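Search this notebook Enter keywords Go

Sep 14, 2021

Long day, so I'm writing this up before I forget which jar was which. Batch 16 of the walnut ink is strained and bottled, and oh, it is a lovely brown! Sanaa's husks from Hergate gave much more color than the old dried ones (thank you, Sanaa, and please bring another sack if your aunt can spare it). I simmered 231 g of husk in the big enamel pot with the lid half on, and gave it a good long stir whenever I walked past, more often than it needed, I suppose.

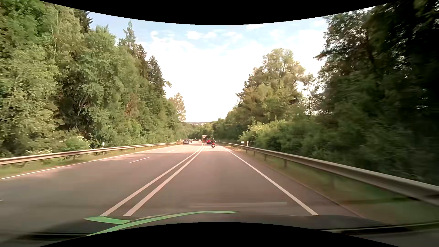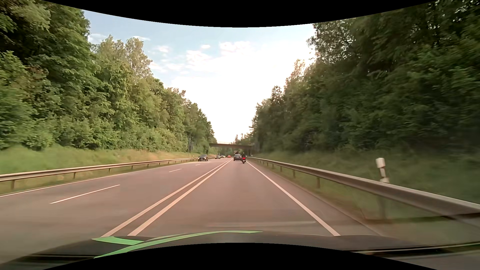

The road out to Hergate, two lanes going the other way and plenty of trees.

Now, the gum. Konrad likes a thicker ink for his lettering and I like it thin enough for the fine nibs, so I split the batch. Jar A got 10 g of gum arabic and Jar B got half that. A feathers a little on the cheap sketch paper but behaves beautifully on the cotton. B I still have to try properly. One clove in each against mold, as usual.

Cengiz, if you borrow the fine strainer again, could you rinse it the same evening? I spent ages picking at it with a toothbrush. Swatches are drying on the rack by the sink, please leave them until I've labeled the backs.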